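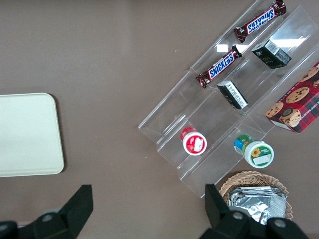

What went wrong with the lunch packer?
A grip setting got lost in a restart, and the gripper went back to full force.

Lingyun Zheng loves telling this one. "Four sandwiches, squashed flat before coffee!" she laughs. Her team at Gitora had been teaching the arms to move food between trays and baskets, and in February everything seemed fine – until the power dipped.
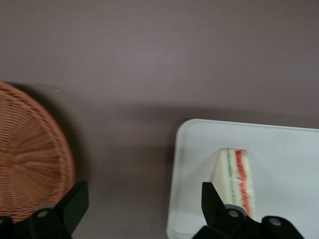

"Soft bread is the best teacher you can get," she goes on. "A candy bar forgives you, so we missed it at first." Heikki Salminen found the bad line in a log of 2567 entries, and he was thrilled.

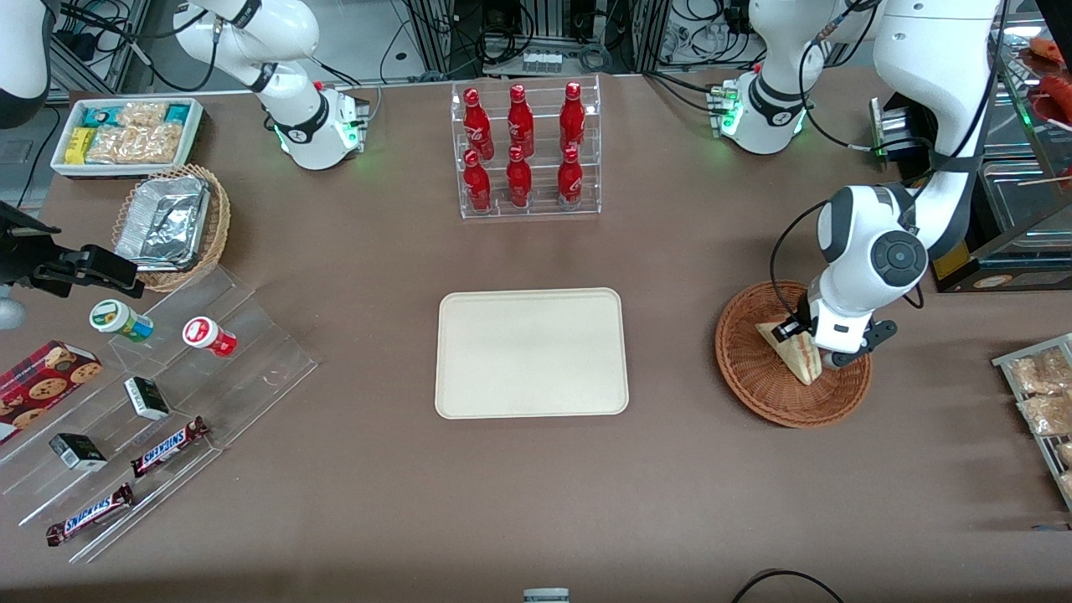

How does the team catch it now?
The arms stay locked after any restart until the force limit has been read back and checked.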